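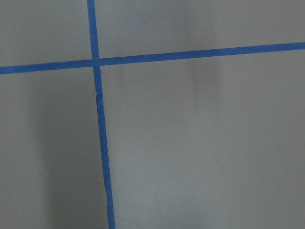

Greltia Adult Reading Program
Progress report to the Namboodiri Fund, 16 August 2019

Attendance. The program has enrolled 469 adults since the grant began in February. Most come to the evening groups. The morning group at the Grodport branch library started small and filled up once the bus schedule changed. We now keep a waiting list for it.

Teaching. We moved from the old workbooks to the Grirnari readers in the spring. Learners get through them faster, and tutors report less time spent explaining the exercises. The writing section is still weak. Two tutors have been putting together extra pages on filling in forms, job applications and letters to a landlord. These will be tried out in the fall groups.

Tutors. We trained 3 new tutors and lost 2, both to full-time work. The remaining gap is in the late evening slot, which Esperanza Wojcik has been covering herself.

Spending. Books and copying came in under budget. Room rental went over by $1,500 after the Grodport library began charging for use past eight o'clock. We ask permission to move the unspent copying money to cover part of this. A revised budget sheet is attached.

Testing. Learners take a short reading check when they join and another after twelve weeks. Too few have reached the second check for us to report scores. Some miss it when their work shifts change, and we are now letting them take it at any session.

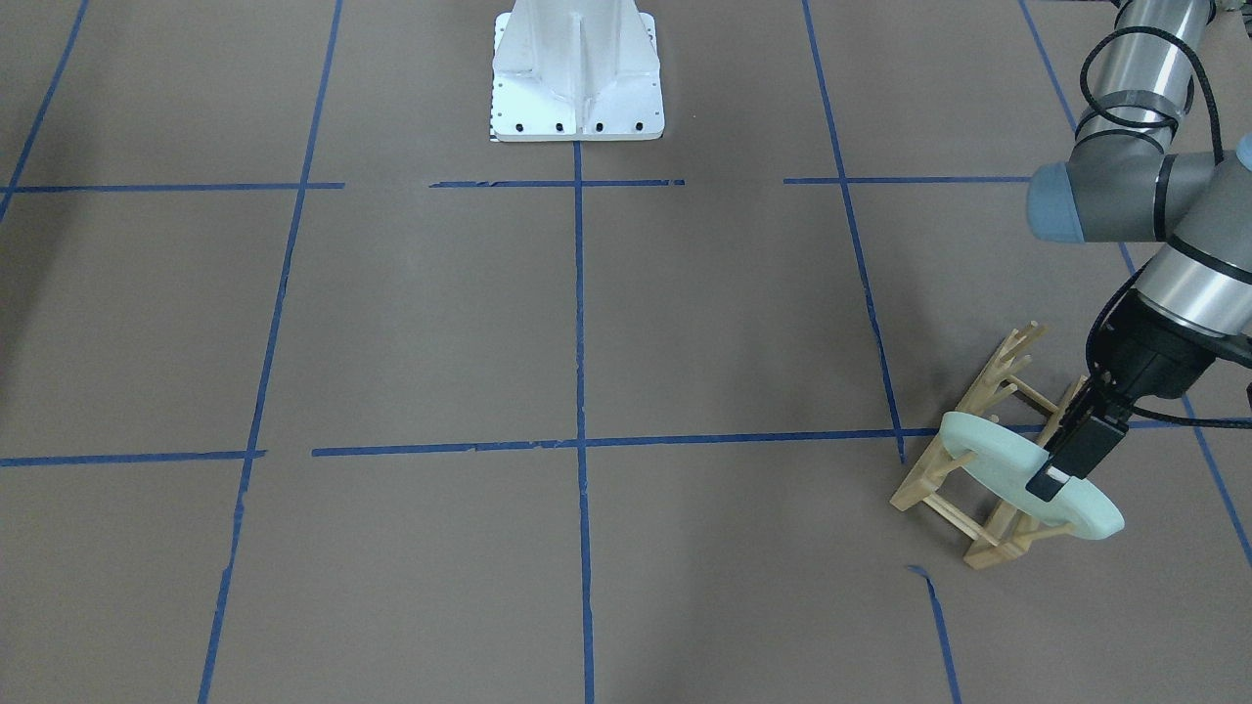

Thenmozhi Amin wrote back on the draft that the Fund would allow the transfer, but wants the second reading check done for every learner still enrolled before the next payment. She also asked if the landlord letters could be shared with the other programs it supports. We have agreed to both and will send the pages once the fall groups have used them.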